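Rundstäbe, farbig: Lager und Sortierung in Nivilport

Drucken | Per E-Mail senden
Lesezeit: 2 Minuten

Bildergalerie aus dem Materiallager. Zusammenstellung: Romana Oravec. Technische Angaben: Svetozár Machala. 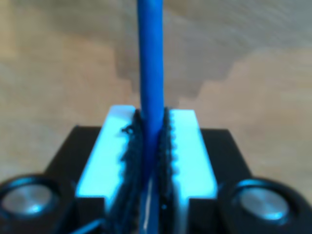

Im Lager Nivilport werden Rundstäbe seit Juni nach Farbe geführt, die Länge ist nachgeordnetes Merkmal. Die frühere Ablage nach Lieferant (Briswood, Bartoš) ist aufgehoben. Die Farbe dient der Zuordnung beim Einlagern und bei der Ausgabe. Über die Festigkeit sagt sie nichts aus, hierfür gilt ausschließlich das Datenblatt der jeweiligen Charge.

Blau
Kobaltblau, glatte Oberfläche. Runder Querschnitt ohne Nut und ohne Bohrung. Lagerlänge 900 mm, Kürzungen nur auf Anforderung. Blau ist die am häufigsten entnommene Farbe und liegt deshalb im Fach neben der Ausgabe.

Grau
Gleiche Lagerlänge, gleicher Durchmesser. Wird als Ersatz für Blau ausgegeben, wenn der Farbton für die Verwendung ohne Belang ist. Auf dem Entnahmeschein ist der Tausch zu vermerken.

Rot
Restbestand aus der Lieferung Bartoš. Keine Nachbestellung. Abweichungen im Farbton zwischen den Bündeln sind bekannt und kein Reklamationsgrund.

Durchmesser
Standard ist 16 mm. Gemessen wird mit dem Messschieber an beiden Enden und in der Mitte, jeweils um 90 Grad versetzt. Boris Angelovski führt die Messliste. Stäbe mit Abweichung gehen in das Sperrfach und werden dort mit Kreppband gekennzeichnet – nicht mit Filzstift, der lässt sich von lackierten Oberflächen nur mit Lösungsmittel entfernen.

Lagerung
Stehend in Rohrfächern, Neigung gering, unteres Ende auf Filz. Liegend nur bei durchgehender Auflage. Bei zwei Auflagepunkten kam es im alten Regal zu bleibender Durchbiegung, die betroffenen Stäbe wurden ausgesondert. Je Rohrfach höchstens 40 Stäbe, sonst verkratzen die Oberflächen beim Ziehen.

Oberfläche
Beurteilt wird unter Streiflicht gegen dunklen Grund. Ein Lichtreflex in Längsrichtung muss gerade verlaufen. Knickt oder verspringt er, liegt eine Delle oder ein Lackfehler vor. Helle Streifen vor der Bewertung mit einem trockenen Tuch abwischen, Staub und Kratzer sind sonst leicht zu verwechseln.

Bestand
Bei der letzten Aufnahme durch Bohumila Koubek und Woo-jin Ki waren 1.024 Stäbe erfasst, alle Farben zusammen. Das Außenlager Plerkarcombe ist darin nicht enthalten; es wird getrennt geführt und verwendet noch die alten Fachnummern.

Ausgabe
Freitags bis Mittag. Größere Mengen bitte am Vortag bei Bohumila Koubek anmelden, mit Farbe, Länge und Kostenstelle.

Drucken | Per E-Mail senden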